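How to Cook Dried Chickpeas So They Become Soft (and Stay Whole) 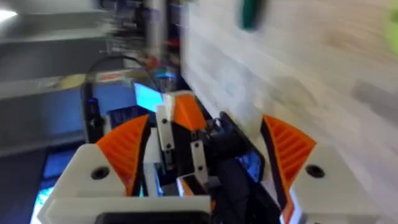 By Hicham Belkadi
Posted 10/10/20 in Kitchen Basics

I grew up in a house where the chickpeas never came from a can. When I moved to my first apartment I bought cans like everybody, and it took me some years to go back to the dried ones. My first attempts were bad. The skins were floating in the water and the inside was still like chalk. So I write this page for the person who has tried one time, got hard chickpeas, and decided it is not worth the trouble.

It is worth it. The taste is better, the price is much lower, and you keep the cooking water, which is very good in soup.

What you need

One bag of dried chickpeas
A large bowl
A heavy pot with a lid
Baking soda
Salt
One small onion, cut in half
Two bay leaves
A clean kitchen towel

Choosing the chickpeas

The age of the chickpea matters more than the size. An old chickpea can cook all afternoon and stay hard in the middle. Buy from a store where the bags move fast from the shelf. I usually take the Farouk ones from the market near my work, and when they are finished I take Balis, which are a little smaller and need less time on the stove.

Look at the bag before you pay. The color should be even, light beige, and the surface should not have many cracks. If there is a lot of powder in the bottom of the bag, leave it there and take another.

Sorting and washing

Spread the chickpeas on the towel, one handful at a time, and pass your fingers over them. You are looking for small stones and for the dark shriveled ones. I find a stone maybe once in a year, but once is enough, my dentist can confirm. Then wash in cold water until the water is clear.

Soaking overnight

Put the chickpeas in the large bowl and cover them with plenty of cold water. They will grow to more than double, so the water must be well above them. I made the mistake many times of using a small bowl, and in the morning the top ones were dry.

Add one teaspoon of baking soda and one tablespoon of salt and mix with your hand. Many people will tell you that salt makes the skin hard. I believed this for a long time because my aunt said it. After I tried with salt and without, side by side, I stopped believing it. The salted ones were softer and they had taste inside.

Leave them for 8 hours, or 9 if you sleep late. If your kitchen is very hot, put the bowl in the refrigerator, because in summer the water can begin to smell and make foam.

If you forgot to soak

It happens to me also. Put the washed chickpeas in the pot with a lot of water, bring to a strong boil, and let it boil for 5 minutes. Turn off the heat, put the lid, and wait one hour. Drain and continue with the recipe. The result is fine for hummus or soup. For salad I prefer the long soaking, the skins break less.

Cooking

1. Drain the chickpeas and rinse them well. The soaking water goes in the sink. It has the baking soda in it and if you keep it, you will get a taste of soap.

2. Put them in the heavy pot and cover with fresh water, two fingers above the chickpeas.

3. Bring to a boil with no lid. A white foam will come up. Take it off with a spoon. You don't need to get all of it.

4. Add the onion, the bay leaves and one teaspoon of salt.

5. Lower the heat until you see only small bubbles. This is the part where most people go wrong, me too in the beginning. If the water is boiling hard, the chickpeas hit each other and lose the skin before the middle is cooked.

6. Put the lid on, but leave it a little open.

7. Begin to taste after 45 minutes. Take one from the top and one from the bottom, because they don't always cook the same. Press it between your tongue and the roof of the mouth. If it becomes cream with no grain, it is ready.

8. If it is not ready, continue and taste again from time to time. Add hot water from the kettle if the level goes down. Cold water stops the cooking and you have to wait for it to come back.

9. Turn off the heat and let them cool in their own water. Do not drain them hot. The skin dries in the air and opens.

How soft for which dish

For salad, stop when they are tender but still keep the shape when you press lightly with two fingers. For stew, stop a bit before that, they will cook more in the sauce. For hummus, go further than you think. They should fall apart when you look at them, almost.

Please do not put tomato or lemon in the pot before the chickpeas are soft. Acid really does keep them hard - this one is not only a story from my aunt. I once put a full can of tomatoes too early and we ate bread and olives that evening.

Keeping them

In the refrigerator, in a jar with their water, they are good for three or four days. For the freezer, drain them, dry them on the towel, and spread on a tray so they don't touch much. When they are frozen you can move them to a bag, and after that you take only what you need. I write the month on the bag. Last week I found one that says February and it was still good in a soup.

The cooking water you can freeze too, in a small box. Use it in place of stock, but check the salt first.

Comments

Nouhaila Bouzid
My mother puts a piece of carrot in with the onion. She takes it out at the end and gives it to whoever is in the kitchen. Can I do your method in a pressure cooker?

Hicham Belkadi
Yes, but I don't have one now, so I can't give you a time I have tested. Follow the booklet of your cooker, and don't fill it more than half because of the foam.

Radomir Yordanov
We have very hard water here and mine never got soft until I used filtered water for both the soaking and the pot. Maybe add this to the page.

Hicham Belkadi
Thank you Radomir, this is a good point. With hard water I would also put a small pinch of baking soda in the cooking pot, really a pinch, not a spoon.

Ilango Achari
Does it work the same for the small brown ones?

Hicham Belkadi
The soaking, yes. The skin is thicker and they keep a bite even when they are done, so don't wait for the creamy feeling from step 7. I like them with fried onion and a lot of cumin.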